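4.2 Surface cleaning and allergen residue on shared desks

The second part of the study concerned dust-mite and cat allergen on desks used by more than one person during the working day. Samples were taken at two sites, Cedcombe and Ovden, between February and June. Cedcombe has assigned desks with occasional sharing; at Ovden every desk is booked by the half day. In total 1,896 wipe samples were collected, of which 17 were discarded for broken seals or missing labels.

Each wipe covered a fixed area at the front of the desk, where the forearms rest during ordinary work (Figure 3). A second area at the back was sampled on 600 occasions as a comparison. Wipes were sealed on site, kept cool and extracted the next morning following Niazi and Lucero's earlier protocol, with the rinse step lengthened.

Median cat allergen was higher at the front than at the back at both sites. The difference was larger at Ovden, in keeping with the view that sleeves and cuffs carry most of the material in. Mite allergen showed no clear pattern by position. Values below the detection limit were set to half that limit; leaving them out changed the medians slightly but did not alter the order of the sites.

Evening cleaning with a damp cloth lowered front-area values by the following morning. Dry dusting had a weaker effect, and at Cedcombe the interval included zero. We did not test sprays. Chair fabric was treated separately and is reported in Section 4.3.

Figure 3. Forearms over the front part of a white desk with a curved edge.

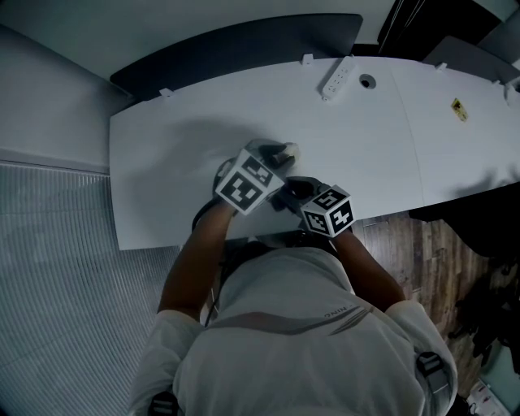 Which cleaning method lowered allergen on the front of the desks more?

Wiping with a damp cloth in the evening; dry dusting had a weaker effect.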